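Grip Wrap Questions, Answered (Mostly)

Hi! I'm Gaurav Malhotra, and I rewrap racket handles out of my spare room under the name Clastura. I get the same emails over and over, so I finally put my replies on one page. If yours isn't covered, write to me, I do read everything. Last updated 2021-03-15.

How do I know it's time for a new wrap?

If you have to ask, it's probably time! Shiny patches where your fingers sit, edges lifting near the top, a smell you've stopped noticing but your doubles partner hasn't. I play twice a week and change mine every 13 sessions or so in winter, sooner in July when my hands are a disaster. Some of my customers go a whole season on one wrap and are perfectly happy. I don't argue with them.

Do I have to take the old one off first?

If it's an overgrip, yes please. I had a racket come in last year with four layers on it and the handle was like a baseball bat. If what you've got underneath is the original cushioned grip and it's still in decent shape, leave that alone and wrap over it.

Left-handed, does it matter?

It does a bit. Righties usually wrap one way and lefties the other, so the seams lie with your hand and your palm isn't pushing the edges up. Tell me which hand you play with when you drop off your racket (please, please tell me, I forget to ask).

Which way up do I start?

Start at the butt, the fat end. Tapered end of the strip first if yours has one. Stick it down, go once all the way around right on top of itself, then start angling up. Keep a steady pull on it the whole time, enough that it stretches a little but not so much that it goes skinny on you.

How much should it overlap?

I like a small overlap, just a sliver. More overlap makes a fatter, softer handle, which my mom prefers because of her thumb. What matters is keeping it the same all the way up. If you get halfway and see a gap, back up and redo those turns. You will feel that gap on every serve, I promise.

What color should I get?

Whatever makes you happy! White looks gorgeous for one afternoon. Black hides everything. My own favorite is the loud pinkish red, and I'm not shy about pushing it on people. You can see the spiral seams really clearly on it, so it's great for practicing even spacing, and I can always find my racket in the pile at the club. 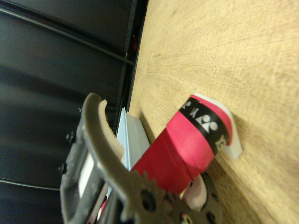 What do I do with the end when I reach the top?

Cut it on a slant so it finishes level around the handle, then tape it down with the little finishing strip. If you lost the finishing strip (everyone does), regular electrical tape is fine. Pull that a little snug too. I've seen people use a rubber band and, well, it held for a set.

Can I use it on things that aren't rackets?

Sure, and I do. I've got it on my garden trowel, a hammer, and the handle of the snow shovel. A guy named Yadav from the cycling group had me do his handlebars for fun and he's still riding on them. I wouldn't put it on anything that gets hot, so skip the frying pan.

Can I wash it?

A damp cloth, that's all. Don't soak it and don't put your racket near the radiator afterward. I did that once at my sister's place and the tacky side let go and slid down the handle like a sock.

How should I store spare rolls?

In a drawer, out of the sun, and don't leave them in the car. I keep mine in an old Stomeo cookie tin, lying on their sides. If a roll has a paper or plastic backing, leave that on until you're ready to wrap. And don't stack heavy stuff on top, you'll get flat spots.

How many can you do for our club?

Quite a few! My biggest order was 184 handles for the Cloltitz summer camp and my thumbs have never forgiven me. For anything over 20 rackets, give me two weeks and put names on them.

I messed it up. Is it ruined?

Almost never. Peel it back slowly, let it relax for a minute, and go again. Most wraps will forgive you once or twice before they lose their stick. My first one took me an entire evening and looked like a bandage, and I played with it anyway.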